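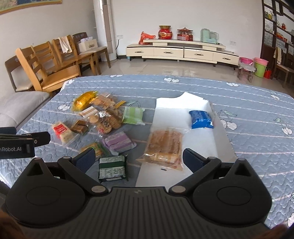

Sprechernotizen, Vortrag »Snackpakete packen und verschicken«
Dauer 22 Minuten, danach Fragen. Folien 1 bis 9.

Folie 1 – Begrüßung
Guten Tag zusammen. Kurz vorstellen, Cestach erwähnen, Trinidad Durán für die Einladung danken. Handzeichen: Wer hat schon einmal ein Paket mit Keksen bekommen, in dem nur noch Krümel waren?
Sagen, dass es heute um kleine Kartons geht, also um das, was man zu Hause auf dem Bett oder am Küchentisch packt. Paletten und Großversand kommen nicht vor.

Folie 2 – Zuerst alles auslegen
Wir legen immer alles aus, bevor etwas in den Karton kommt. Eine Tagesdecke auf dem Bett ist dafür gut geeignet, die Packungen rutschen nicht und man kommt von drei Seiten heran. Der offene Karton steht auf derselben Fläche wie die Ware.
Auf die Reihenfolge hinweisen: große Beutel, mittlere Beutel, kleine Päckchen. Wer mit den kleinen anfängt, packt am Ende zweimal.
(Nicht zu lange hier bleiben. In Toledo hat dieser Teil sieben Minuten gedauert.)

Folie 3 – Der Karton
Weißer Karton zeigt jeden Fleck, sieht beim Öffnen aber ordentlicher aus als brauner. Geschmackssache.
Klappen ganz aufstellen und offen lassen, bis alles drin ist. Ausgefranste Kanten sind kein Problem, solange die Ecken halten. Ecken mit dem Daumen prüfen, Boden von unten mit der flachen Hand.
Den Musterkarton herumgeben. Bitte hinterher wieder einsammeln.

Folie 4 – Großer Klarsichtbeutel mit Gebäck
Flaches Gebäck in durchsichtiger Folie ist das schwierigste Stück. Der Beutel ist oft breiter, als man denkt, und liegt dann auf der Kartonkante auf. Drücken hilft nicht, da bricht der Inhalt.
Zwei Möglichkeiten zeigen: den Beutel hochkant an die Wand stellen oder den Inhalt am Ende des Beutels vorsichtig zusammenschieben und die leere Folie umschlagen. Geht beides nicht, dann größeren Karton nehmen.
Beispiel von Teodoro Dela Peña erzählen, der einen solchen Beutel quer oben aufgelegt und den Deckel zugeklebt hat. Ergebnis: Brösel.

Folie 5 – Luftgefüllte Tüten
Glänzende Snacktüten haben Luft drin. Die Luft schützt den Inhalt, also nicht anstechen und nicht ausdrücken. Solche Tüten kommen nach hinten in die Ecke und dienen gleichzeitig als Polster.
Bei langen, schmalen Packungen diagonal probieren. Viele passen so, die gerade nicht hineingehen.

Folie 6 – Runde Kekse
Runde Kekse in Folie verschieben sich gegeneinander. Beutel flach legen, nichts Schweres darauf. Gefaltetes Papier an die Seiten, bis sich nichts mehr bewegt.
Kleine Päckchen zum Schluss in die Lücken. Sie wiegen wenig und halten die großen an ihrem Platz.

Folie 7 – Gewicht und Liste
Unser Paket Cadari wiegt mit Karton 16 mal so viel wie der leere Karton. Die Zahl nur nennen, wenn jemand nach dem Kartongewicht fragt.
Wichtiger ist die Liste. Jede Packung aufschreiben, mit Haltbarkeitsdatum, und den Zettel obenauf legen. Bei Sendungen ins Ausland vorher die Bestimmungen des Ziellandes ansehen, vor allem bei Füllungen mit Fleisch oder Milch.
Etiketten nach oben drehen, wo es geht. Der Empfänger sieht dann gleich, was er hat.

Folie 8 – Schütteltest
Deckel zuhalten, Karton auf Brusthöhe nehmen, zweimal leicht kippen. Wenn man etwas rutschen hört, wieder öffnen und nachstopfen. Erst danach kleben.
Live vorführen, Karton steht unter dem Pult. Klebeband und Schere liegen daneben – vorher kontrollieren!

Folie 9 – Fragen
Erwartete Fragen:
Schokolade im Sommer? Wir verschicken sie von April an nicht mehr.
Wie viel Papier? Ein alter Prospekt reicht meistens.
Woher kommen die Kartons? Wir bestellen bei Sturero, immer 300 Stück. Für Einzelne lohnt sich das nicht, gebrauchte tun es auch.
Packlisten zum Mitnehmen liegen am Ausgang.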